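Laundry and Clothing Care > Folding T-shirts: flat fold or file fold?

Started by kettle_on_6

kettle_on_6
I'm trying to get the kids' drawers under control and I've hit a wall with T-shirts. I've always done the flat fold, stacked in a pile. My sister swears by folding them small and standing them on edge so you can see every colour at once. I tried it on Thursday with 50 shirts and half of them had flopped over by the morning.

The other issue is the surface. I've been folding on the bed and the doona moves under the shirt, so the sides never line up. I've now cleared a white table for it and it is much easier to see the edges. Red shirt out flat, neck at the top, a crease still running across the lower left before the first fold.

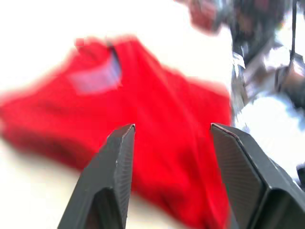
So my question is whether people fold the sides in first or fold it in half lengthways first. The sides-in way gives me a neater front but the sleeves bunch up inside and make a lump.

Dinesh Mathur
Sides in first. Fold each sleeve back on itself before you bring the bottom up and the lump goes away. Then fold the length in 3. If it won't stand up on the table by itself it won't stand up in the drawer either, so undo it and go again.

Flopping usually means the drawer isn't full enough. Put a shoebox in there to take up the extra room.

barbosa_st
I don't agree with standing them up for kids. Mine pull one out and the whole row goes. We went back to piles, no more than 8 shirts high, and it has been fine for a year. Grey and navy at the bottom, favourites on top.

Half lengthways first, by the way. It's one fold and the sleeves sit together. Nobody is checking the front of a seven-year-old's T-shirt for a centre crease.

kettle_on_6
Thanks both. The shoebox is a good idea and I have plenty of those.

barbosa_st, do you have a problem with the neck stretching when they yank from the middle of the pile?

barbosa_st
Not that I've noticed. They mostly take from the top.

Oksana Nazarenko
I do a fair bit of folding for the school's second-hand uniform stall and we do sides in, every time. It looks better on the table and people can read the size label without unfolding it. At home I don't bother.

What slows me down is anything with a cord. Hoodies, swim shorts, drawstring bags. The cord catches on whatever is under it and you end up lifting three things at once. Sort those out of the heap before you start and do them last.

kettle_on_6
Yes! I had that exact problem. The basket gets tipped out and everything is on top of everything else. I had something teal with a bright orange cord looped over it and red fabric caught up along the side.
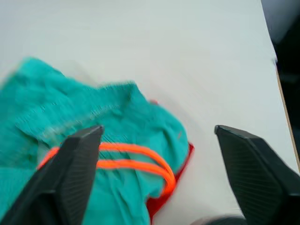
Do you tie the cords or leave them loose? I've been tying a bow but then it makes the fold uneven.

Oksana Nazarenko
Leave them untied. Lay the cord flat across the front, fold the ends back so they don't hang past the edge, then carry on folding so the cord ends up on the inside. A bow always leaves a bump.

Dinesh Mathur
I'd tie them, but only for the wash. A loose cord in the machine gets pulled out of the hem on one side and then you're there with a safety pin feeding it back through. One knot at the ends before it goes in, undone before it's folded.

barbosa_st
Or take the cords out altogether. I've done that on all the little ones' shorts. They have elastic anyway.

Oksana Nazarenko
Not all of them do. I had a pair come through the stall in February with no cord and no elastic and we couldn't sell them. I'd check first.

barbosa_st
Fair enough. I did check ours.

kettle_on_6
I'll try Dinesh's knot for the wash and Oksana's way for folding. Going with sides in for the T-shirts and the shoebox for the top drawer. The bottom drawer can be piles, it's only pyjamas.

Has anyone used one of those plastic folding boards? There's one at the op shop near me for $6.

Dinesh Mathur
Had one. It was good for adult sizes but too wide for kids' shirts. Cut a piece of cardboard to the width of your drawer and use that.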